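Ticket 253: Transcribed letters missing from the palace household archive
Status: closed

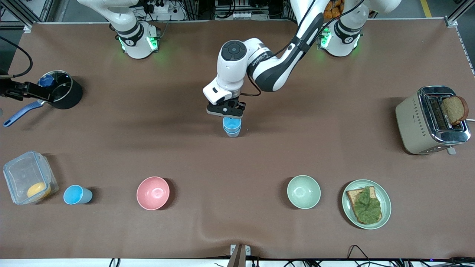
Flandlow, 27 November 2019

Reported: Readers searching the Grurkidis collection get no results for letters written in June 1911. The scans open normally from the shelf list. Only the typed transcriptions are missing.

Checked the search index first. All other months of that year come up. June gives nothing, whether searched by writer, by recipient or by room name.

Looked at the source files. The letters were dated by the old Russian calendar, and the Flotar import had moved them on thirteen days. Nine letters from the end of the month now sat in July. The rest had been rejected with the message "date does not match folder".

Tried: re-ran the import with date conversion switched off. The letters loaded, but three telegrams sent from abroad then showed the wrong day, as they use the western date.

Fix: added a second date field. The first holds the date as written, the second holds the converted one. Search now looks at both. Rebuilt the index for the Navickas diaries as well – they had the same fault in 2 volumes.

Still open: the footnotes in the governess's account book point to the old page addresses. Moved to a separate ticket.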